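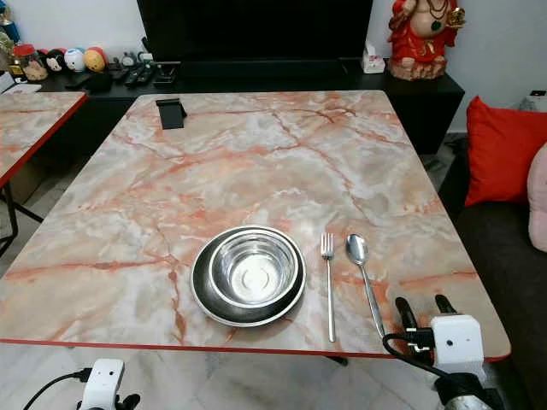

Furniture and Surfaces – Resolved Requests

Request 1870: Dull ring on marble-pattern tabletop, shared lounge, Midusura residence

Submitted: Wednesday, February 4, 2026
Priority: Low
Status: Closed

Summary of request
The resident reported a dull ring on the glossy top of the main table, near the place where the bowls, fork and spoon are set out. The ring did not come off with a damp cloth. The resident asked whether the finish had been damaged and whether the top would need to be replaced.

Initial response
The resident was asked to stop using spray cleaners on the table until the cause was known, and to confirm which products had been used during the past 7 days. The resident named two: ordinary dish soap and Nosura Shine, a furniture polish kept in the hall closet.

Troubleshooting
Step 1. All tableware and the small black phone stand were moved to the second table, which has the same pink-veined pattern and red edge.

Step 2. The ring was wiped with warm water and a soft cloth. No change.

Step 3. The surface was checked by touch. It was smooth, with no raised edge and no softness. A heat mark in this type of finish can usually be felt, so heat was considered unlikely.

Step 4. One drop of dish soap in 200 ml of warm water was applied, left for 2 minutes and wiped off. The ring became fainter on one side.

Step 5. Step 4 was repeated, followed by a clean damp cloth and a dry one. The ring could no longer be seen from either end of the table.

Finding
The mark was a film of polish that had collected under the base of a bowl. Nosura Shine is intended for unfinished and oiled wood and does not dry fully on a glossy top. The finish itself is sound. The veining is part of the printed pattern and should not be scrubbed in an attempt to lighten it.

Advice given to the resident
Clean both tables with dish soap and water only. Dry the bases of metal bowls before setting them down. Wipe along the red edge band gently – repeated soaking can loosen it. Polish may still be used on the Judex bookcase in the hall.

Follow-up
The resident asked whether the same polish was safe for the long black cabinet under the television. This has been passed to the supplier, Grímsdóttir Interiors, under a separate request. Until a reply is received, the cabinet should be dusted with a dry cloth.

Closed with the agreement of the resident. A new request may be opened if the mark returns before the end of May.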